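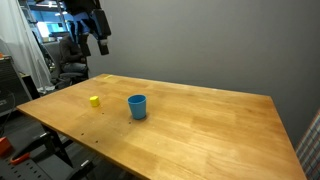
Table 2 with the cup and the yellow block, arm up.

Arm drops a little when the brake releases, then protective stop
Forum > Small arms > Faults and safety

kobina_a
Hello all. I am posting this for our group because I could not find the same problem in the older threads. English is my third language, so please ask if something is not clear.

We run a simple task on a wooden table. There is a blue cup and a small yellow block, and the arm must pick the block and put it in the cup. The arm starts high above the table with the gripper pointing down. The task itself is easy and it ran without trouble through most of November.

The problem is when we enable the arm after a stop. The brakes release, we hear the click, and the gripper falls before the motors hold it. I measured 17 mm with a ruler taped to a box. Then comes a protective stop with the text "position deviation, joint 2". If I clear it and enable again, sometimes it is fine and sometimes it falls again.

On Thursday it happened when my colleague had his fingers on the cup to move it. The gripper did not reach him, but he was quite pale afterwards and so was I. We have stopped all work where a hand is below the arm.

Controller is the Fikata small cabinet, firmware from the spring. Gripper is from Amoah. Payload setting is 0.8 kg. What should I look at first?

Kobina Amegashie

pelham_r
Payload. It's always payload. What does the gripper weigh with the adapter plate and the cable? If you tell the controller 0.8 and it's carrying 1.4, it holds with too little torque at the start and sags until the loop catches up.

dustyrails
Agree with pelham. Also check center of gravity, people leave it at zero zero zero and then wonder.

kobina_a
Thank you both. I removed the gripper and put it on the kitchen scale. With plate, screws and the first part of the cable it is 1.1 kg. So the setting was wrong by 0.3. I corrected it and I also entered the center of gravity from the Amoah sheet.

The drop is now smaller, 10 mm, but it is still there. I did the enable many times in one afternoon and the stop came in some of them, without a pattern which I can see.

pelham_r
Well, that's your fault found, mostly. A small dip at brake release is normal on that size of arm. I would raise the deviation limit one step and get on with your life.

s_sekiguchi
I must disagree with this advice, and I will try to say it politely.

The limit is the only thing which told Kobina that the joint moved when it should not. If he raises it, the message goes away and the joint still moves. I service these arms for a dealer in Clestwood and I have seen two with exactly this history. In both, the payload was a little wrong, somebody corrected it, it became better, and everybody was content. After some weeks the brake on joint 2 did not hold at all when the power was cut. The arm came down slowly onto the table, in one case onto a laptop.

A small dip is normal, yes. On this model I would expect one or two millimeters at the gripper. Ten is not small.

Kobina, please do this test with nothing below the arm and nobody near. Put the arm half stretched, or a bit further out. Press the emergency stop. Mark the height of the gripper on a vertical ruler. Wait 50 minutes. Look at the mark again. If it is lower, the brake is slipping under static load and your problem has nothing to do with the release.

pelham_r
50 minutes seems excessive. If a brake slips you see it in one.

s_sekiguchi
If it slips badly you see it in one. If it creeps, you do not. I had one that lost four millimeters in the first half hour and nothing in the first five minutes.

gantry_lane
Slightly off topic, but who moves the cup by hand with the arm enabled? We had that argument here too. Our rule is that the arm must be stopped AND parked to the side before a hand goes on the table. It costs some seconds for each reset and people complain about it all day.

kobina_a
@gantry_lane You are right to ask. Our rule was only "arm stopped". We thought that stopped is the same as safe. The park position is directly above the working area, because it saves time, and so every reset was done below the gripper. I wrote this procedure myself and I am not proud of it.

dustyrails
Don't beat yourself up, half the labs on this board do that. Ours did until last year.

gantry_lane
Half the labs on this board doing it is not a comfort to me.

dustyrails
Fair.

kobina_a
Result of the test from s_sekiguchi. I cleared the table and pressed the emergency stop at 9:10. At 10:00 the mark was six millimeters lower. I repeated it after lunch and got five. So it creeps, as she described.

I also did it with the arm folded close to the base, and there I cannot measure any movement. I think this fits, since the load on joint 2 is much less in this position.

s_sekiguchi
Thank you for doing it twice. Yes, this is the joint 2 brake. Please do not use the arm any more in a stretched position, also not for "only one last run".

Before you order something: how many times in a day do you use the emergency stop?

kobina_a
This is the part I did not want to write. We use it for every reset. The red button is near the chair and the proper stop on the pendant needs three presses. On a busy day it can be 100 times.

s_sekiguchi
Then I think we have the cause. On this arm the emergency stop closes the brakes while the joint may still be turning, so the friction disc does the work of stopping. The normal stop first brings the joint to rest with the motor, and then closes the brake on a joint that stands still. The disc is made for holding. It can catch a moving arm now and then, but as a daily habit it wears and becomes smooth.

pelham_r
OK, I take back the thing about the limit. Didn't know about the button. That said, I still think the manual should say this on page one and it doesn't. It's in a table at the back of the Fikata book, in gray letters.

wrenfold
Not all brakes on these are friction disc. Older ones have a pin that drops into a ring, and those give you a small fall at release that is completely harmless. Did anybody check which version this is before condemning it?

s_sekiguchi
@wrenfold A good point for the old ones. But a pin brake cannot creep. It falls until the pin meets the next tooth and then it stays there. He lost six millimeters over 50 minutes, so it is a disc. He can also read the letter after the joint number on the sticker: D is disc, P is pin.

kobina_a
It says D.

wrenfold
Then I have nothing to add. Good thread though.

gantry_lane
Can the brake be changed on its own or do you need the whole joint?

s_sekiguchi
The dealer changes the whole joint. One can open it and change the disc, but afterwards the joint must be calibrated again, and without the fixture I would not trust it. If the arm is still in warranty, send them the numbers from both tests with the position of each joint. It makes the discussion shorter.

kobina_a
Update. The dealer in Pistdale accepted the test and will exchange joint 2. They asked how we stop the arm, and I told them the truth. They will charge us for the labor and not for the part, and I find this correct.

What we changed until now:
The park position is moved to the side, over the empty end of the table.
Hands go on the table only when the arm is parked there and stopped from the pendant.
The normal stop is now on a foot switch, so it is faster than the red button.
Payload and center of gravity are written on a paper on the cabinet, with the weight from the scale.
First thing on Monday mornings we do the ruler test, the long version.

My colleague asks if the foot switch can be pressed by accident by a person who rolls over it with a chair. I think yes, but then the arm only stops. Does somebody see a problem with this?

dustyrails
Only if the same switch also starts it again. Please tell me it doesn't.

kobina_a
It does not. Start is only from the pendant.

pelham_r
Get one with a metal guard anyway. Ours got kicked under the table so often that people went back to hitting the red button.

kobina_a
Good, I will order the guard together with a longer cable. I will write again when the new joint is in and I have measured it.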